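From: Grigoris Zacharopoulos
To: shop-robots list
Subject: Re: [shop-robots] Basket pick and carry, where we are in February

Manolis Mitsotakis-Vlachou wrote:

> Both arms are up on the Stergiou base and the grocery corner is
> finished, so we can start on the full shopping run. I got 50 clean
> carries with the basket last night. I say we freeze the hardware
> now, buy the second Renholm controller and show the whole thing at
> the Avell open evening. Any objections?

Yes, a few. You did ask.

First, what is a clean carry? I went through your log and counted 52 attempts, and in every one of them the basket was empty. An empty basket weighs next to nothing. Put a few of the real sweet potatoes from the market in there (not the fake ones) and then tell me what the wrist does.

I'm also not convinced by the handle grip. The basket is up off the floor, fine, but it's tilted, with the open side facing partly up and one corner down by the leg.
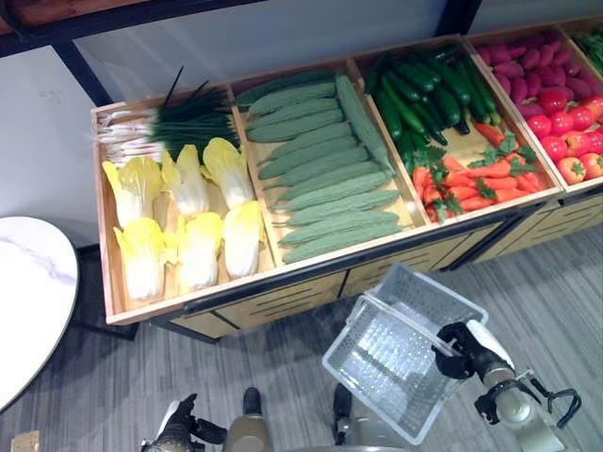
Right hand holding the basket by the handle, in front of the vegetable bin.

I'd want to see it hang level before anybody says "freeze". If that takes a bit of foam tape on the handle, so be it. Also, has anyone tried picking from the back of the sweet potato compartment? They're heaped behind the tomatoes, and my guess is that the forearm meets the tomatoes first. The cabbages at the front edge are the easy case, and I notice those are the ones everyone wants to demo.

Second, the wrist view. Manolis, you wrote last month that the Gadberg camera mount would give us "all we need" for the final approach. I have my doubts. The hardware in the top of the picture is nice and sharp, you can even make out the crosshatch on the underside, and everything past it is smeared. 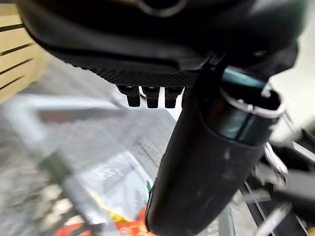

Wrist camera: three pins and the finger sharp, background blurred.

There's something bright orange at the bottom and I would not bet money on what it is. If I can't tell, I don't see how your detector is going to tell. Shorter exposure, more light, or slow the arm down for the last stretch. Pick one and test it before we talk about new parts. And look at the white cable on the right, next to the black parts. I can't judge the slack from a still, but I'd like somebody to run the wrist through its full travel by hand, power off, and watch that cable the whole way.

Third, money. The controller is 400 and we have one that works. What does the second one fix? I've read the thread twice and can't find it.

What I would agree to: 4 evenings with the basket loaded, logs posted here, failures included. If the numbers hold up I'll drop my objections and help carry the thing to Avell myself - it's a pig to get through that side door.

Who has the key to the parts cupboard, by the way? I need the foam tape and the long hex driver.

Grigoris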